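Kitchen Table Poems: A Project Report on Writing and Binding a Chapbook

Introduction to Poetry Workshop, final project
Ngọc Trương and Marin Begović
20 November 2018

What we set out to do

Our project was a chapbook of poems about food and the people who feed us. We wrote it, edited it, set the type and bound 9 copies by hand. It is called Clusholm, after the street where Marin's grandmother lived and where the oldest poem in the book takes place. Neither of us had written a whole sequence before, and I (Ngọc) had never shown a poem to anyone outside class, so this was a big jump and a really fun one!

The assignment asked for poems that "speak to each other." We argued about that phrase for the entire first week. Marin thought it meant repeating images, so that a spoon in one poem would turn up again in another. I thought it meant tone. In the end we made a rule: every poem had to borrow one line from the poem before it and change one word. That rule gave us the best stuff in the book, and also the worst, which we cut.

Drafting

We started in May with notebooks and no computers. Marin wrote about his grandmother's stove and the noise it made. I wrote about my uncle peeling fruit in one long ribbon and handing it to me before he ate any himself. My first version of that poem was forty lines of explanation. Angeliki Konstantinidis, who taught the workshop, crossed out everything before the knife shows up and wrote "start here" in the margin. She was so right. The poem is now eleven lines and I love it:

He turns the fruit and not the blade.
The skin comes down like handwriting,
a letter he has mailed to the sink
every evening since the boat.

"Since the boat" was the hardest thing to keep. Half the class wanted to know which boat. I tried adding a stanza to tell them, then took it out again, and I'm glad I did.

Marin's poems went the other way. He writes short, and he had to learn to stay in a room longer. His poem "Kurek" (the name of a neighbor's dog) was two lines for most of the summer. It's now a full page, and the dog doesn't appear until the end.

Line breaks

This is the part we got most excited about. We took one draft, the soup poem, and broke it three different ways: by breath, by syllable count, and by where the sentence would naturally pause. Then we read all three out loud to Settimio Palumbo and Phúc Lục, the other pair in our group, without letting them see the page. They could hear the syllable version right away because it made us rush. The breath version sounded like talking. The sentence version was smooth but sleepy, and Phúc said he forgot it while it was still going on (ouch, but useful).

We ended up mixing them. Most of the book breaks by breath, and when a poem gets to something painful we switch to short counted lines. You can hear it in "Second Helping," where the last stanza drops to five syllables a line.

Order of the poems

We laid the pages on the floor and moved them until the borrowed lines worked in both directions. The fruit poem opened the book for a long time. Then Settimio pointed out that it gives away the uncle too early, so it moved to the middle, and the stove poem took over the front.
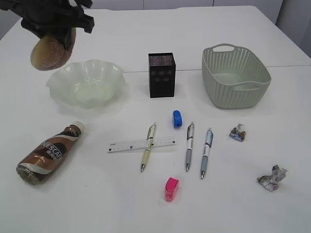
With the fruit poem in the middle, the two families in the book finally meet. Marin's grandmother is setting out plates on the page to the left, and my uncle is at the sink on the right. We never planned that! We just turned the page over and there they were, facing each other.

Printing and binding

We set the text in Caletari, a plain typeface with a nice wide lowercase, and printed on cream paper. The stitching is a simple pamphlet stitch through three holes. The first copy came out crooked and has a thumbprint on the cover, and that's the one we kept.

What we'd change

The soup poem still has one stanza too many, and we disagree about which one. Marin would cut the salt. I would cut the mother-in-law. We also wish we had read the whole sequence aloud sooner, start to finish, because two poems in a row end on the word "table" and we only caught it after the pages were sewn.

We're already writing the next set. Marin has a draft about his first job, at a bakery called Bellard, and I've borrowed its fourth line.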